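August, 7:40 am, potting shed

Cledness bulbs in from Clalberg - 104 hyacinths, 5 soft at the base, binned. Rest into paper bags, cool shelf.

Bragança lavender cuttings: 2 rooted, others sulking. Less water, more grit. Santeri Salminen says try perlite, will see.

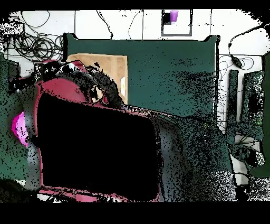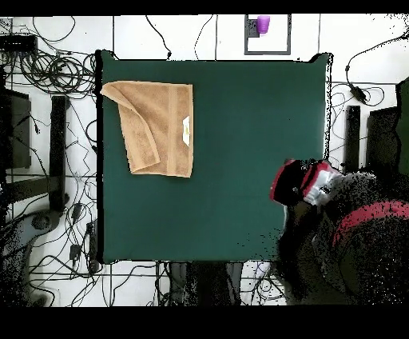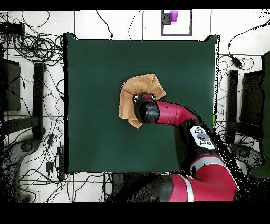 Sostia mix still too wet out of the bag, spread it on the bench overnight before potting. Ask Santeri for the othr sieve. Gloves for the bulbs!! hands itching agian.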